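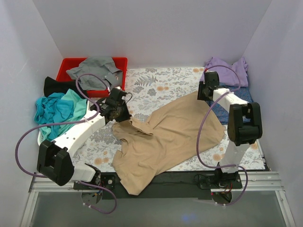
Laundry in Gamcombe gives the folding table to robots, and new tasks to its staff

GAMCOMBE, December 4, 2022 — The Kettler laundry, which washes clothes for care homes and small hotels in the Gamcombe area, has started to use robot arms for a part of its sorting and folding work. The arms work in pairs, each pair in its own small cabin with light walls. The company says that no employee has lost a job, but the working day in the finishing room looks quite different from the one people knew before.

The system was installed by Grevo, an automation company, and the first cabin was switched on in March. It handles private clothes, mostly T-shirts, trousers and thin knitwear. Sheets and towels go through the large ironing machines as in past years.

"Sheets are easy for a machine, they are all the same," said Hartmut Stüber, who manages the plant. "A T-shirt is a different matter. It comes out of the dryer in any shape, and first somebody has to find where the sleeves are."

Until this spring that somebody was always a person. The finishing room has 20 employees in two shifts, and most of them stood at the folding tables for the full eight hours. Sore shoulders and wrists were the most common complaint, according to Mahlet Beyene, who speaks for the employees in talks with the management. She has folded clothes at Kettler herself and was at first against the plan.

"We heard the word robot and we thought about who will go home," she said. "So we asked for a promise on paper before the first machine came inside the building."

The agreement was signed the same month. It says that nobody from the finishing room can be dismissed as a result of the new equipment, and that each person who changes to a new task keeps the same hourly pay or gets more. It also limits the time one person may watch over the cabins without a change of work. Ms. Beyene insisted on this last point. Watching is tiring in its own way, she said, and people should not only stand and wait for a mistake.

The new tasks are of several kinds. Some employees now check the folded clothes and repair small damage, such as open seams or missing buttons. Others prepare the clothes for the cabins and step in when a piece is not folded properly. A small group learned to set up the arms and to correct their movements. Grevo gave them 30 hours of training, all of it during paid time.

Finn Kleinschmidt was in this group. He came to Kettler after school and says he did not expect to stay long. Now he starts the cabins in the morning and keeps a notebook with the pieces that cause trouble.

"Small soft things are worse than big ones," he said. "With a shirt you have a shape. A stocking has almost no shape, it turns around itself, and the inside looks like the outside."
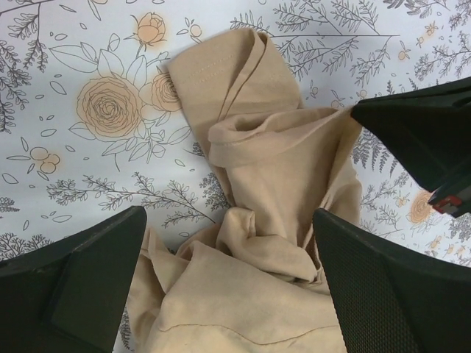
Will the robots take over all of the folding at Kettler?
The management says this is not planned. Wool, silk and clothes with many buttons stay with the employees, and so does everything a customer has marked as delicate.

At the moment the cabins take more than 70 percent of the T-shirts, but a much smaller part of the other clothes. Speed is also a question. An experienced folder is still faster than a pair of arms, and Mr. Stüber does not hide it. The advantage for the company, he said, is that the arms can go on in the evening hours, for which he has looked for staff for a long time without success.

Not all employees are satisfied. Evdokia Karagiannis has worked in the finishing room longer than most of her colleagues and moved to the repair table in the summer. Her shoulder is better, she said, and she likes to sew. But she misses the conversation. At the folding tables people stood face to face and talked through the whole shift — now she sits with one colleague, and the others are spread over the hall.

"The work is lighter, I say this to everybody who asks," she said. "But it was also a company of women around a table, and this table is gone."

After her comment and similar ones from others, the management moved the repair corner closer to the preparation area and made the morning break the same for both groups. Ms. Beyene calls it a beginning. She would like to see one shared table again for the handwork.

Rüdiger Kramer, project manager at Grevo, said the next step at Gamcombe is to make the arms more reliable with knitwear. He asks the employees to show his team how they take hold of a difficult piece, and these sessions are counted as working time.

A second cabin area is being discussed for next year. Under the agreement, the employees must be heard before the company places the order.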